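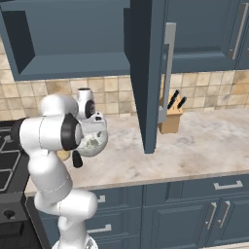
6 May 2019

Entries in this diary are kept for the Nisen program and are open to all staff at the Plalside office. They record what was done at the operator station and the decisions taken there.

The day was given to remote demonstrations in the simulated kitchen. The task under recording was the transfer of a single round item between the counter and the upper cabinet to the left of the knife block. The operator drives the arm by hand controller from the desk, and the software stores the arm's motion together with the state of the gripper and of the cabinet door. I served as operator for both sessions. Urnik supplied the control software, and the settings were those agreed with them in January.

The morning session opened with the usual check of the controller. A small drift was found in the wrist rotation and was corrected before any recording was made. Eighteen demonstrations were then completed. All were kept for review, including two in which the item slipped at the edge of the shelf and had to be taken up again. Program policy on this point has changed. Until recently a demonstration containing a recovery was discarded. The current instruction is to keep it, mark the moment of the slip, and let the training group decide on its use.

The principal difficulty remains the cabinet door. When open it hangs well down toward the counter, and it takes up much of the space an operator would prefer to use in bringing the arm across. A direct path is possible only if the elbow is kept to the left. On several occasions I brought the wrist too far to the right and the arm touched the door. The simulator permits this contact and simply moves the door, but a real hinge would be less forgiving, and I have marked those demonstrations accordingly.

I also note a matter of grip. With a large round item, the operator is inclined to close the fingers early and correct the position afterward. This produces a hesitation that the trained model later copies. Van Wyk raised the point in their written comments on the last delivery, where pauses before lifting were described as excessive. In the afternoon I therefore tried to settle the position of the gripper fully before closing it. The motion felt slow at the desk. On playback it was smoother than the morning's work, and I intend to continue in this manner.

The afternoon session was interrupted for 56 minutes while the shared drive was unavailable. No recordings were lost. The time was used to revise the written guidance for new operators, which had not been touched for a good while. The section on camera views was shortened. A paragraph was added on the depth of the upper shelf, which is difficult to judge from the standard view because the item and the gripper hide one another as they enter the cabinet. The guidance now permits a second view from the side — a practice most of us had already adopted without permission.

At the close of the day the approved total for this kitchen stood at 598 demonstrations, against the 700 required under the agreement with Van Wyk. The remainder should be recorded with more variety in the starting position of the arm. Too many of the present set begin from the same resting posture, my own among them.

Two items are carried forward. The file names produced by the new software release do not match the catalog, and Urnik has been asked in writing to restore the earlier pattern. The chair at the second station has still not been replaced. Its left armrest sits lower than the right, and I believe this has some effect on the steadiness of longer recordings. A second request has been submitted.

Tomorrow the station is reserved until noon for drawer tasks. Cabinet work will resume after that, beginning with the side view and the slower approach.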